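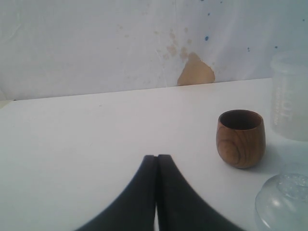
How do you tell whether a robot demonstration shows you a machine that works or a machine that has been rehearsed?
Ask to move something. Shift an object a hand's width, turn it, or swap it for one from your own bag, and watch what the arm does next. If the host won't let you, write that down too.

The steps below are for anyone going to an open day with a purchase in mind. I wrote them after the Trekine open day in Zistville, where the brochure promised handling of "any household item" and the hall smelled strongly of fresh coffee.

Before you go

Read the claims and copy out the ones with figures in them. Trekine's sheet said 3000 picks without a fault. It didn't say 3000 picks of what. A wooden cup is a friendly thing to grip: it has an opaque body and a body that bulges in the middle. Clear plastic and glass are much harder for many cameras, so put a transparent item on your list.

Pack two objects of your own. I take a drinking glass and a soft pouch.

At the table

1. Stand where you can see the gripper fingers and the host's hands. You want to know if a person is pressing anything.

2. Watch one full run and say nothing. Note where each object starts.

3. Ask for the same run with the cup moved. Small shifts prove little, so ask for the other side of the table.

4. Ask for the clear container or the bowl next. I was told the bowl was "for later." Later didn't come while I was there.

5. Time a failed grasp from the miss to the next attempt. Hosts like to talk through this part. Keep looking at the arm.

6. Ask who reset the table between runs, and whether that counted as a fault.

Questions for the sales desk

How many of the quoted picks were on see-through objects? What does a replacement pair of fingers cost? The Plidomska rep at the next stand quoted me 542 dollars for theirs and then called it a starting price. Ask for the log file, all of it. A chart made from the log file is a different document.

Afterward

Write your notes the same day, before the follow-up email arrives. Mark each claim as seen, not seen, or refused. My sheet for Trekine had plenty in the second column. They have another open day in June, and I'll be bringing the glass again.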